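Visual Merchandising Basics
Unit 4 handout: Caps and soft hats on wire stands

4.1 Scope

This unit covers the single-hat countertop stand and the soft cap that goes on it. Rigid hats (boaters, bowlers, helmets) are covered in Unit 5. Wall pegs and grid panels are not covered in this course. Bring the Wornden fitting sheet to the lab session; the blank at the back of this handout is for notes only and will not be graded.

4.2 Parts of the stand

A wire hat stand has three parts. The base is a flat ring, usually braced by one spoke or more. The post rises from the middle of the base and sets the display height. The head carries the hat. On cheap stands the head is a disk or a mushroom cap. On cage stands it is a set of bent loops that cross to make an open ball.

The open ball supports a cap along a few lines only. The fabric spans the gaps between the loops, and any slack in the crown shows as a dent. A structured crown hides this. An unstructured crown has to be dressed by hand (see 4.4). 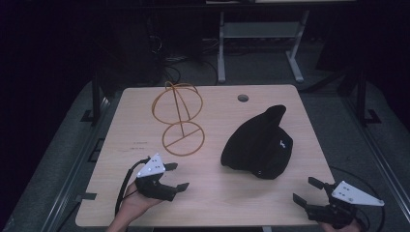 Fig. 4-1. Cage stand and black soft cap on the bench.

The logo side of a cap is its selling side. Note which side it is on before lifting the cap, and turn the stand so that this side ends up toward the customer. If the base has a spoke, record its direction relative to the front edge of the counter. Stands set out in a row look uneven when their spokes point different ways, even if the hats line up.

4.3 Item codes used in this unit

Stand, cage head, yellow wire: Karkex 2,281
Stand, disk head, white: Karkex 1,283
Cap, soft, black: Moussa stock, no code
Tissue, acid-free, 100 sheets: Ernine

Write the codes with the comma, as printed on the shelf labels. The stock system drops it on export, and the marker will accept either form.

4.4 Dressing the cap

a. Clear a space on the bench wider than the base ring.
b. Set the stand down and press lightly on opposite sides of the ring. A ring that rocks is bent and goes back to the bin.
c. Open the cap with both hands inside the sweatband. Do not pull on the peak.
d. Lower the cap over the head from directly above. Tilting it on from one side drags the lining across the wire.
e. Smooth the crown from the center outward. Fill any remaining dent with one sheet of tissue, folded flat.
f. Step back to customer distance and check the line of the lower edge.

Black fabric shows lint and dust more than any other color in the range. Brush in one direction before step c and again after step f. 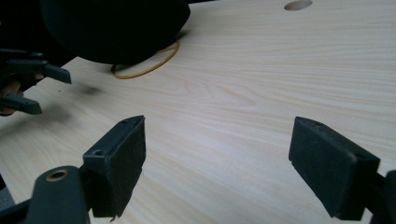 Fig. 4-2. Pale grain against matte black. Compare the brightness of the tabletop at the center and at the margins.

4.5 Surface and light

A glossy pale counter returns light upward, which helps under a peak and does nothing for the top of a black crown. The crown needs its own light from above and slightly to one side. With a single overhead source the folds flatten out and the cap reads as one dark shape from across the aisle.

For the lab the lamps are set at 3,000 K. Leave them there. Groups that change the setting get results that cannot be compared with the other benches.

4.6 Inspecting the base

Lay the stand where the whole ring can be walked around. Look first at the joints between rods, which carry the load when a stand is knocked. Then sight across the ring at bench height. Record the finish (painted, plated, bare) and any place where the color has worn through. Shadows under the rods are useful: a shadow that separates from its rod marks a point where the wire has lifted off the surface.

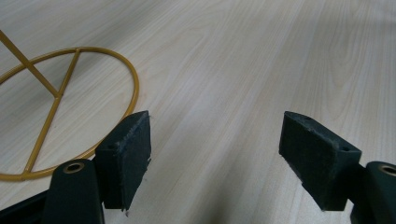

Page last changed: March

4.7 Lab task

Work in pairs, one stand and one cap per pair. Dress the cap three times, once with no tissue, once with one sheet, and once with two. For each trial record the height of the crown above the counter, the number of visible dents, and the time taken from step c to step f. Submit one sheet per pair by Saturday.

Return stands with the ring facing down. Do not nest cage heads inside one another.

Reading for next time: Unit 5, sections 5.1 to 5.3.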